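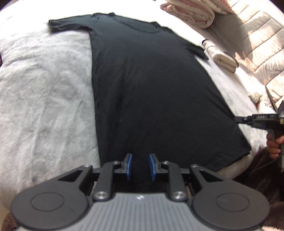

Isville修道院图书馆开放日参访报告

圣经文献研习会参访组

九月，本会应Isville修道院图书馆之邀，派员参加该馆年度开放日，并顺道访问位于Skellesberg的抄本修复室。此次参访共13人，由本会圣咏研读小组、礼仪文献小组及教区图书服务部成员组成。现将参访经过、所见所闻及会后讨论情况整理如下，供各小组及未能随行的会员参阅。

Isville修道院图书馆并非首次与本会往来。前年冬季，本会礼仪文献小组为编写《诵读集经文对照》，曾通过书信向该馆借阅日课经抄本的缩微胶片，馆方答复及时，所附说明亦甚详尽。此后双方一直保持资料交换。本次开放日的主题为“诵读与抄写：圣咏集在修院中的使用”，与本会今年的研读计划相近，故理事会同意以集体名义报名。

参访组于清晨乘长途客车出发，上午九时半抵达。图书馆设于修道院北侧回廊的上层，入口处须沿一段石阶而上，较为陡窄，年长会员宜在扶手一侧行走。馆方在石阶下设有接待台，登记后发给每人一枚布质胸签及一份开放日程。大件行李与雨具须存放于楼下衣帽间，阅览区内只准使用铅笔。

上午的安排以馆藏介绍为主。馆方人员首先在诵经厅说明图书馆的沿革。据介绍，该馆藏书原分散于唱经楼、院长室及病舍三处，各处各有书目，互不相通。后经一次大规模修葺，方才集中至现址，并重新编号。旧编号仍以墨笔保留于书脊下端，研究者在引用早期文献时，常须两种编号并列，否则容易误指。本会在以往的对照工作中即曾因此混淆两册日课经，此次得以当面核实，颇有收获。

开架陈列部分选取了圣咏集抄本、诵读集、唱经用大开本及若干祈祷小册。陈列不按年代先后，而依用途分组：唱经班用、个人默祷用、病舍用、旅途用。参访组普遍认为这一编排方式值得借鉴。以病舍用本为例，其字体明显较大，行距宽松，篇首多以红字注明宜于清晨或夜间诵读；旅途用本则仅收忏悔圣咏及登圣殿之歌，开本窄小，封皮外另加一层皮套，可系于腰带。同一部圣咏集，因使用者与使用场所不同，而在选篇、字号、装订上呈现出显著差异，这对理解经文如何进入日常生活甚有帮助。

唱经用大开本置于厅中央的斜面架上，由两名馆员共同翻页。馆员说明，翻页时须先以手掌托起页角，再由另一人承接，切不可捻动页边。该册页边有多处后人补写的记号，多为提示换气与起调之用，字迹不一，墨色深浅有别。馆方目前尚未对这些记号作系统整理，仅在目录中注明“有后加唱经记号”。本会礼仪文献小组对此表示浓厚兴趣，已当场询问能否在日后提供局部影像，馆方答复须经馆务会议讨论。

上午十一时，全体参访者移步至圣堂侧厅，聆听一段日课示范。示范以第三时辰经为例，先由领唱者起句，再由两侧席位交替应答。讲解者提醒听众留意每节经文中间的停顿，并指出，抄本中用以标示停顿的符号，其长短并无定规，须结合修院自身的习惯来理解。对于长期以书面文本为研读对象的会员而言，此节令人印象深刻。会后有会员提出，本会的圣咏研读例会亦可在开始时加入一段交替诵读，理事会将另行讨论。

午餐设于修道院客舍食堂，依院规用餐时静默，由一人在席前诵读。当日诵读内容为智慧文学选段。餐食简朴，为蔬菜汤、黑麦面包与干酪，另备有素食以外的选择，须事先登记。餐后有半小时自由活动，多数成员前往回廊及药草园散步，亦有成员留在门厅书架处翻阅该院出版物。

下午参访组转往Skellesberg。两地相距不远，客车沿河谷而行，途中经过一段单行路面，遇对向车辆须停车避让，较预计时间略有延误。抄本修复室设在旧粮仓内，现由Drevine修复室承担日常工作，与修道院图书馆签有长期协议，凡该馆需修复之抄本及早期印本，均先送至此处评估。

修复室分为评估间、工作间及存放间。评估间内不设强光，送来的每一册书须先静置，待其适应室内湿度后方可翻阅。工作人员为每册书建立病历，记录装订结构、书页缺损、墨迹状况以及前人修补之处。参访组获准查阅一份已结案的病历，其内容之细致令人钦佩：凡有虫蛀、水渍、折痕之处，均逐页标注，并附简图；凡采取措施者，均注明所用材料与理由；凡决定不予处理者，同样注明理由。

工作人员特别强调最后一点。旧日修补者往往力求完整，以新纸覆盖残缺，甚至补写脱落的经文。此类补写若无记录，后世读者极易误以为原文。该室现行做法为只补纸、不补字，补纸颜色略浅于原页，使人一望即知。对本会从事经文对照的成员而言，此项说明尤为重要。经文在某一抄本中的异文，究竟出自原抄者、后来的校订者还是修补者，往往须回到实物方能判断，仅凭影像或转录本极易失误。

工作间内正在处理的是Margaritis旧藏中的一部圣咏集。Margaritis旧藏原为私人藏书，后由藏家后人整体移交修道院图书馆，其中多为小开本祈祷书与圣咏选本。正在修复的这一部共98叶，线装松脱，前后封板脱落，所幸内页保存尚好。工作人员已将其拆为单独书帖，待清洁完毕后重新缝缀。该册第一叶书写者以极小的字体列出各篇圣咏的起首词，供使用者检索，此一体例在同类小开本中并不多见。

参访组中有会员问及该册篇章编号与通行本之差异。众所周知，圣咏集的篇次在希伯来文传统与希腊文、拉丁文传统之间有所出入，自第九篇与第十篇的分合开始，后续编号随之相差一篇，至末段方又趋于一致。该册沿用拉丁文传统之编号，但页边有后人以另一种墨色添注的希伯来文传统编号，显示此书曾在较晚时期由熟悉两种传统者使用。工作人员表示，添注者的身份尚无线索，修复时将完整保留。
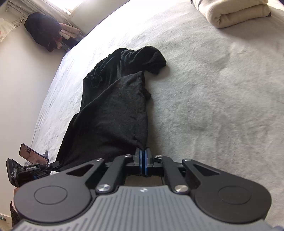

栏目：参访交流 · 会后座谈

参访结束后，修道院图书馆于Skellesberg修复室的楼上会议间安排了一场座谈，由馆方、修复室及本会三方参加。座谈原定一小时，因讨论热烈而有所延长。现择要记录如下。

关于资料使用。本会提出希望继续借阅日课经与诵读集的影像资料，并将范围扩展至Margaritis旧藏。馆方表示，旧藏部分的编目工作尚未完成，目前仅有2册附有完整说明，可先行提供；其余须待编目后再行商议。馆方同时说明，凡以影像为据发表的文字，应同时列出新旧两种编号，并注明未见原件。本会认为此项要求合理，将写入本会的引用规范。

关于经文教学。馆方近年为周边堂区的主日学教师开设短期课程，内容包括抄本入门、圣咏的诗体结构以及诵读示范，参加者反映良好。课程讲义现已汇编成册，印制500册，供各堂区取用。本会教区图书服务部建议引进部分讲义，译成本地语言后供查经小组使用。馆方原则上同意，但希望译文在定稿前送其核对，尤其是涉及礼仪术语之处。双方商定先试译诗体结构一章，其余视试译情况而定。

在诗体结构方面，座谈中有较多交流。馆方讲师认为，初学者往往急于追问经文的教训，忽略诗句之间的呼应。其教学方法是先请学员将一篇圣咏按句分行抄写，不加任何注解，再以横线标出上下句意义相近之处，以曲线标出意义相对之处，最后才进入讨论。抄写过程缓慢，却能使学员注意到重复的字词与突然的转折。本会圣咏研读小组表示，以往例会以主讲为主，会员动手的机会有限，可考虑在下一季选取一两篇较短的圣咏试行此法。

关于家庭与个人诵读。部分会员关心，病舍用本与旅途用本的传统在今日是否仍有可资参考之处。馆方人员介绍，该院客舍目前为住宿者准备一种折页，正面为晨祷，背面为夜祷，各取一篇圣咏及一段短经，篇幅以站立诵读一遍为宜。折页字号较大，行长较短，即参照病舍用本的版式设计。本会曾编印探访病人用的祈祷手册，惟字号偏小，年长者阅读不便，屡有会员提出意见。教区图书服务部已取得折页样本，拟在修订手册时参照其版式。

关于修复知识的普及。许多堂区与家庭仍保有旧版圣经、家用祈祷书及圣歌集，保存状况不一。修复室工作人员就此提出若干建议，兹录于后，以供会员参考：

旧书应平放或直立于架上，不宜倾斜，大开本以平放为佳。

书页之间所夹干花、圣像卡及剪报，宜取出另存，并记下原夹于何页。

脱落的书页切勿使用透明胶带粘贴，可暂以无酸纸包好，夹回原处。

书柜避免紧靠外墙，亦不宜置于取暖设备上方。

家庭圣经扉页上所记的受洗、婚配与亡故等文字，系重要的家族与堂区史料，宜另行抄录一份保存。

最后一项引起不少会员共鸣。本会多个堂区的登记册曾有缺失，若能收集各家圣经扉页上的记录，对堂区史编写当有实际帮助。与会者建议由各堂区图书角先行告知教友，凡自愿提供者，可由图书角协助抄录或翻拍，原书仍由各家保存。涉及在世者的资料如何处理，须先订明规则，此事交由理事会研究。

座谈中亦有意见不一之处。就补写经文的问题，部分会员认为，供诵读使用的书籍如有缺字，应予补足，否则难以使用；修复室则坚持，已列为文物者一律不补，若有诵读需要，应另备印本。双方均认为问题的关键在于一部书当前的用途，惟用途由谁认定，尚无一致看法。馆方提到，院内仍有一部较晚近的唱经本在大瞻礼时使用，其缺损之处系以活页纸条夹附，不与原页粘连，可供参考。

此外，本会就开放日的组织工作向馆方提出两点意见。其一，诵经厅讲解与陈列参观同时进行，后排听众受往来人员影响，不易听清；其二，自Isville至Skellesberg的接驳时间偏紧，行动不便者难以从容上下车。馆方表示接受，并说明明年拟将修复室参访单独列为一项，另行报名，每批人数亦将有所限制。

下午五时许，参访组与馆方及修复室人员在旧粮仓院内告别，乘车返程。本会向馆方赠送了历年编印的《诵读集经文对照》全套，馆方回赠圣咏诗体结构讲义及该院出版的药草园图册。上述书籍现存于本会图书室，会员可凭借阅证在室内阅览，讲义另有一份可供外借。

后续事项

一、礼仪文献小组负责致函馆方，正式申请Margaritis旧藏中已有完整说明之两册影像，并附本会修订后的引用规范。

二、教区图书服务部负责讲义试译，译稿完成后先在组内传阅，再送馆方核对。

三、圣咏研读小组拟定抄写分行法的试行方案，选篇以登圣殿之歌为限。

四、关于家庭圣经扉页记录的收集办法，待理事会议定规则后另行公布。在此之前，请各堂区暂勿自行征集。

五、参访期间各成员所作笔记，如愿归档，请交图书室统一保存。笔记中引用馆藏编号者，请对照馆方所发书目核对一遍。

有意参加明年开放日者，可先向所属小组登记，费用及交通安排待接获馆方通知后再行告知。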